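We use cookies to remember your settings and to count visits to this site. By continuing to browse you accept our cookie policy. Accept | Manage settings

Cindthorpe College
Department of Home and Consumer Studies
Student Project Reports

Small Items on Shared Tables: A Study of Storage Habits in Student Kitchens

Submitted by: Eldana Teshome, Dagim Beyene, Nahom Chala
Project advisor: Bezawit Alemneh

1. Background

The project was carried out in the spring term at Gernley House, a student residence of Cindthorpe College. The residence has nine shared kitchens, each with a dining table that also serves as the main work surface. In the annual residence survey, students named the condition of the tables as their most frequent complaint about the kitchens. The complaint concerned dirt less often than it concerned small objects left behind: caps, lids, clips, coasters, spoons and mugs that were neither in use nor put away.

The department asked the project group to study how such objects come to stay on the tables and to propose low-cost changes. The group did not study refrigerators, cupboards or food waste, which had been covered by an earlier report.

2. Aims

The project had two aims. The first was to record which small items remain on the table between meals and where they are placed. The second was to test whether a fixed place for each type of item would reduce the time needed to clear the table before cooking.

3. Method

Eight of the nine kitchens took part. The ninth was closed for plumbing work during the whole of the study period and was left out of all results.

Each kitchen was visited every Tuesday, once before breakfast and once after the evening meal. At each visit a member of the group filled in a one-page form with the type of item, its position on the table and whether it stood inside or on top of another object. A total of 120 forms was completed. Eight forms were set aside later as the handwriting in the position column could not be read.

In addition, 17 residents were interviewed for fifteen minutes each. The interviews followed a written guide and were held in the kitchen the resident normally used. Residents were told the purpose of the study and could decline any question.

In the second half of the study, four kitchens received the new arrangement described in Section 5. The other four were left as they were for comparison.

4. Findings before the change

4.1 Items standing permanently on the table

Most kitchens kept a group of items at one end of the table. Utensil holders and coasters were the most common members of this group. Residents did not regard these items as clutter. In the interviews they were described as belonging to the table, and several residents objected to the idea of moving them to a shelf.

The group had expected coasters to be spread across the table after the evening meal. In most cases they had been stacked again, even in kitchens where other items had been left in disorder. The residents interviewed could not name anyone in charge of this and said that it was simply done.

4.2 Mugs used as containers

The most frequent entry in the "inside another object" column was a mug holding something other than a drink. Bottle caps, jar lids, bag clips, batteries, coins and tea bag wrappers were all recorded. A mug is open at the top, stands steadily and is close at hand, and residents appear to use the nearest one when they do not know where a loose item should go.

This habit had two effects. The mug was not available for drinking, and the item inside was difficult to find, as it could be seen only from directly above. In one kitchen the residents had bought a replacement lid for a water jug while the old one was in a mug on the same table.

4.3 Condition of the tables

The tables at Gernley House are of different ages and materials. Residents with wooden tables reported more concern about marks and rings than residents with laminate tables, and were also more likely to use coasters. The group did not assess the surfaces themselves. Any later study should include a simple record of stains and scratches at the start and at the end.

5. The tested arrangement

The arrangement was developed by Dagim Beyene with advice from the residents of two kitchens. It consisted of three elements:

- A shallow tray at one end of the table for the utensil holder and the coasters
- One small open dish, placed on the tray, for caps, lids and clips
- A card beside the sink asking residents to return mugs to the shelf after washing

The dish was kept small on purpose. A trial with a larger bowl had led residents to leave keys, receipts and fruit in it. The trays were supplied by Kahsay, a household store near the campus, at a reduced price. No other outside support was received.

6. Results

In the four kitchens with the new arrangement, mugs holding loose items were recorded less often in each week that followed. In the comparison kitchens no clear change was seen. Clearing the table before cooking also became quicker, although the group had only one stopwatch and could not time all kitchens on the same evening.

Opinion of the card was divided. Some residents found it useful, and others considered it unnecessary among adults. In one kitchen it was removed after a few days and was not replaced. The results from that kitchen did not differ noticeably from those of the other three.

7. Limitations

The study period ended in May, when many residents were preparing for examinations and cooked less than usual. Visits were announced in advance, and some tables may have been tidied for the occasion. The recording form did not separate lids in regular use from lids without a matching container.

8. Recommendations

The group recommends that the tray and dish be offered to all nine kitchens at the start of the next academic year. The card should be optional. Amanuel Adugna of the residence office has agreed to keep the recording forms so that a later student group may repeat the visits in the fall term.

9. Acknowledgments

The group thanks the residents of Gernley House for their patience and the staff of the residence office for access to the kitchens.

Appendix A. Photograph

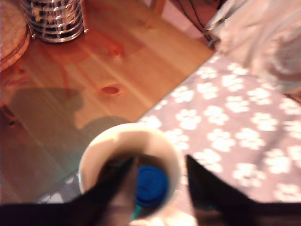 Figure A1. Mug with a round blue object inside, on a wooden tabletop.

Related reports
Drying Racks and Counter Space in Small Kitchens
Food Waste at Gernley House: A Term of Records
Labeling Shared Shelves: Results from Destside Hall
Lighting in Student Dining Areas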